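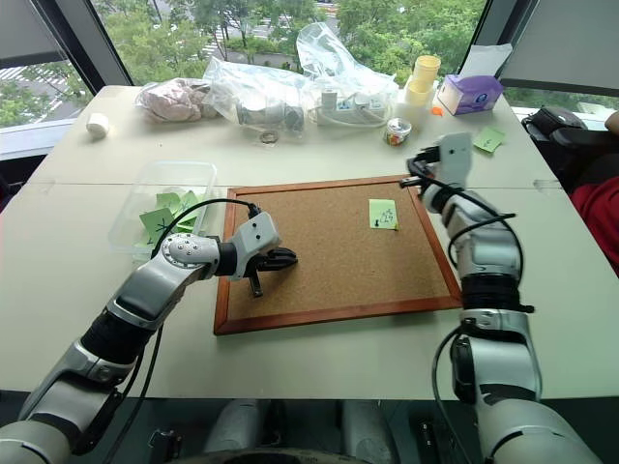
A cork board laid flat on the table, with one pale green note pinned near the right side.

Setting Up a Cork Board That Stays Useful

Most cork boards start out tidy and fill up within a month or so. Notes get pinned over other notes, the pins run out, and people stop looking at the board at all. A little setup at the start fixes most of this.

Work on a table first

If the board is new, or you have just cleared it, don't hang it yet. Lay it flat on a table and plan the layout there. You can move notes around without pinning them, and a dropped pin lands on the tabletop where you can find it. Keep the loose notes beside the board in a clear plastic container so you can see what is left to sort.

Check the thickness of the cork before you buy pins. Thin cork glued over hardboard will not hold a long pin. Press one in near an edge. If it stops short and wobbles, use pins with a shorter point, or glue a second layer of cork on top. The Hultberg roll cork we used for a second layer took a day to dry under a stack of books.

Pinning sticky notes

The glue on a sticky note does not last on cork. The surface is rough and crumbly, and the note lets go in a few days. Use a pin every time.

One pin is enough for a small note. A top corner keeps the paper hanging flat once the board is on the wall. A pin in a lower corner holds too, but the top may curl forward, so add a second pin if the note will be up for long. Push straight in. A pin that goes in at a slant tears a wider hole and loosens sooner.

Keep pins in a lidded tin, well away from small children and pets. Count on losing a few. We bought a box of 80 from Kemance and it has lasted more than a year on two boards.

Dividing the space

Leave a gap of 2 inches between groups of notes. Give the most-used group the side nearest the door, or wherever people pass. On our kitchen board the right side is for this week and the left side is for things with no date, such as the plumber's number and the paint colors.

Pale notes are easier to read than bright ones, but only with a dark pen. Pencil disappears on green paper from a few feet away.

Clearing it

Take everything down every 14 days. Throw out what is finished and put the rest back. Old pin holes close up a little if you wipe the cork with a barely damp cloth and let it dry flat. Don't soak it — wet cork swells and can lift away from the backing.

Wipe a wooden frame with a dry cloth only. If a corner joint has opened, run in a little wood glue and clamp it overnight.

Hanging

Screw the board to the wall at two points at least. Adhesive strips are fine for a small board, but pushing pins in works them loose over time. The center of the board should sit at eye level for the shortest person who uses it.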